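Claims person wanted (part-time to start, could grow)

So, I run Irow, a small crop and farm insurance agency, and I need help. We started in 1972 in the back half of a feed store in Pravasel, and we're still on the same street, just with better heating. I took over the desk by the window a while back and it has been buried in paper ever since.

We look after 300 policies, most of them for family growers: orchards, vineyards, a few berry places, one very stubborn pumpkin farm. The policies themselves are written by Van Wijk, and we handle everything between the grower and them. That means renewals, acreage reports, and the big one, hail claims. Last season we handled claims on 1343 acres and I did far too much of that at my kitchen table.

What I'm looking for is somebody who can pick up the phone when a grower calls upset, get the facts down straight, and keep the file moving until the check goes out. You'd also ride along with the field adjusters from Sterken sometimes, mostly in early summer, so boots are a good idea (I have spares, but they're huge).
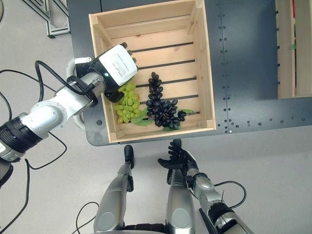 You don't need a license to apply. If we get along, I'll pay for the course and the exam, and you can study on the clock. I'd love it if you've worked in insurance before, but I've also had great luck with people who came from a bank counter or a vet's office. If you can explain a deductible to a tired person without making it worse, we should talk!

Hours are 20 a week through the winter and closer to full time from May until harvest is done. We open at 8 and I really do lock up at 5, except after a storm, when all bets are off and I buy dinner. Pay is hourly, with overtime, and I'll tell you the number on our first call so you don't waste an afternoon.

To apply, drop a resume at the Irow office or mail it in, with a few lines about a time you had to give someone bad news about money. No fancy cover letter, please. I read them all myself and I'll get back to you either way.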